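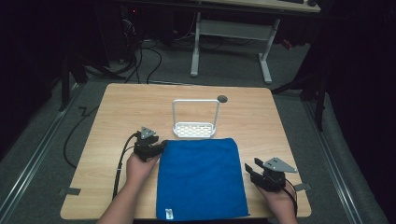
Blue towel, folded, label at bottom left, wire basket right behind it.

Tuesday, May, second half of the afternoon

Towel day! I've been looking forward to this one since we finished the napkins. The plan is the square fold for the Stistholm shelf, same as the Pudanley set but in a thicker cloth, and I'm already sold on the blue. It shows every crease, so you know right away if a fold is crooked.

Start with the label at the near left corner, every time. I lost a whole morning last month to towels lying whichever way they landed, and with the label as a landmark it goes so much faster. Basket stays behind the towel with the handle standing up. I like having the two close together – less reaching, and I can keep my eyes on the edges.

Target for the batch is 399 folds, and the notebook total stood at 3,909 before lunch.
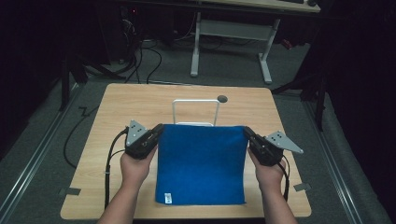 Both upper corners pinched, label near left.

Holding both top corners at once is my favorite part of this. If the two sides come up evenly the whole towel stays square, and if one lags you get a slant that no amount of patting takes out (I tried, for 16 towels in a row, on the Wojcik order). Go slow on the lift. Smooth the middle last, starting from the center and working toward the sides.

Worth trying next: thirds first, then half. Flilier's sheet says half and half again, but I think thirds would sit better in the basket and leave the rounded side facing out, like a good bakery window.

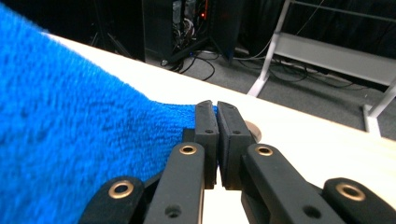
Thick pile really does want a different touch from the flat stuff. You take a narrow bit of the edge and let the rest sit in its own soft heap, then flatten that afterward. Grab too much and the fold comes out fat on one side. I love how this fabric holds a crease once it's in, though!

To do: wash the spare blues, no softener. Ask Stistholm how deep their shelf is. Copy the thirds idea onto the wall sheet.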